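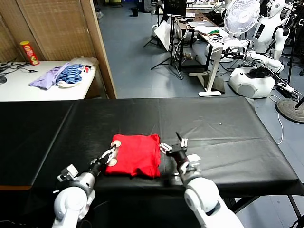
Häufige Fragen zum Greifervergleich

Welche Greifer werden verglichen?
Zurzeit zwei: der mehrgliedrige Greifer von Ratitz und der Limik. Beide laufen an denselben Armen und mit derselben Steuerung von Spanos.

Woran wird getestet?
An Textilien, vor allem an T-Shirts und Handtüchern. Ein Durchgang umfasst 100 Griffe pro Greifer. Gewertet wird ein Griff, wenn der Stoff 13 Sekunden gehalten und danach an der vorgesehenen Stelle abgelegt wird.

Warum mit zwei Armen?
Falten und Ausbreiten gehen mit einem Arm nur eingeschränkt. Einarmige Versuche gibt es auch, sie stehen in einer eigenen Tabelle.

Wie hoch ist die Greifkraft eingestellt?
Bei dünnem Stoff auf 40 Prozent des jeweiligen Maximalwerts. Für Frottee wird sie von Hand nachgestellt und der Wert im Protokoll vermerkt.

Kann ich den Limik an einem Arm von Halstead betreiben?
Mechanisch ja, mit Adapterplatte. Die Steuerung erkennt ihn aber nicht automatisch, die Parameter müssen einzeln eingetragen werden. Eine Vorlage schicken wir auf Anfrage zu.

Wie oft werden die Fingerauflagen gewechselt?
Nach 500 Griffen, bei sichtbarem Abrieb früher. Nach jedem Wechsel wird neu kalibriert.

Wo finde ich die Ergebnisse?
Die Tabellen stehen im Downloadbereich. Die Werte aus dem April wurden mit der alten Firmware aufgenommen und sind mit den späteren nicht direkt vergleichbar.

Kann ich einen eigenen Greifer einreichen?
Ja. Wir brauchen Maßzeichnung, Gewicht, Anschlussbelegung und ein Exemplar für die Dauer der Versuche. Ansprechpartner ist Lauri Juntunen, bitte das Kontaktformular benutzen.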